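Moddale Interior Sound Set

README, last revised in May

Contents

This folder holds impulse responses and room tone recordings made for people who mix radio drama and audiobooks. Each recording captures how an ordinary domestic space sounds when a short, loud noise is played in it. Load one into a convolution reverb and a dry voice will seem to be speaking in that space.

There are 61 impulse responses, 16 room tones and a text file listing them all. The rooms are in two houses, Moddale and Otesitz. Moddale is mostly small rooms with hard walls. Otesitz has carpet in most of the upstairs, so its bedrooms come out much drier.

How the recordings were made

We used a slow sine sweep from a single speaker at chest height. Clapping and balloon pops were tried first and dropped — the low end was too weak to use. Every sweep was run with the heating off and the refrigerator unplugged. Wood surfaces close to the microphone gave a short, bright reflection that some mixers like and others filter out. Those files have "near" in the name.
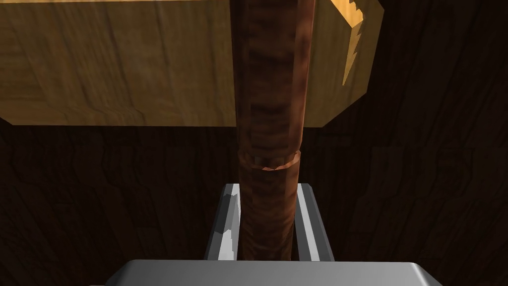

Folder layout

sweeps/ has the raw recordings before processing.
impulses/ has the finished files, trimmed and ready to load.
tones/ has the room tones, each long enough to loop under a scene.
notes.txt gives the room, door position and microphone distance for every file.

Door positions

Most rooms were recorded more than once, with the door open, ajar and shut. The difference is small in the kitchens and large in the bedrooms. If a character walks out while talking, crossfade from the open file to the hallway file over the length of the line. A straight cut is easy to hear on headphones.
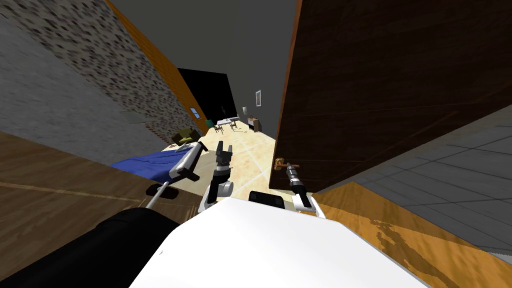 Bedroom door with brass lever handle.

File names follow the pattern house, room, door, distance. So "otesitz_bed2_ajar_100" is the second bedroom at Otesitz, door ajar, microphone 100 centimeters from the speaker. Lachlan Rutherford's first batch used inches. Those files have been renamed, but old session templates may still point to the earlier names.

Known problems

Five of the Moddale impulses have a faint hum at the tail.

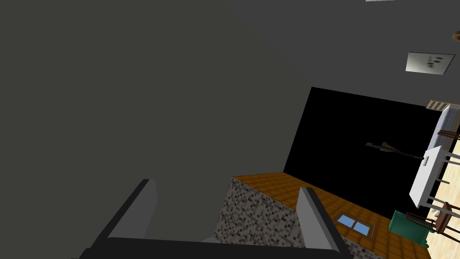
It can be removed with a narrow notch filter, but doing so shortens the decay a little, so we left it in. The affected files are marked in notes.txt. The stairwell at Otesitz is mono only. The Hinds plug-in reads the longer files correctly but shows the wrong length on screen.

Levels

All impulses are normalized to the same peak. This makes small rooms seem louder than they should next to large ones.

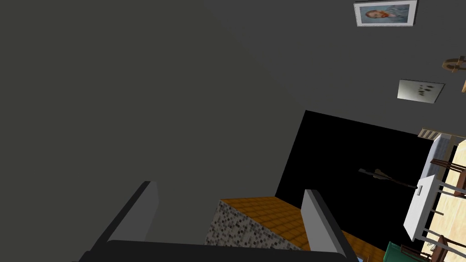
Pull the wet signal down for the bathrooms and closets before judging anything else. Room tones are not normalized and should be used at the level they come in.

Use and credit

Free for any production, paid or unpaid. Please credit "Moddale Interior Sound Set, Alby Merrick and Lachlan Rutherford." Do not resell the files as a separate library. The copy hosted on Skillisura is an older version without the room tones.

Corrections to notes.txt go to Alby — please include the full file name.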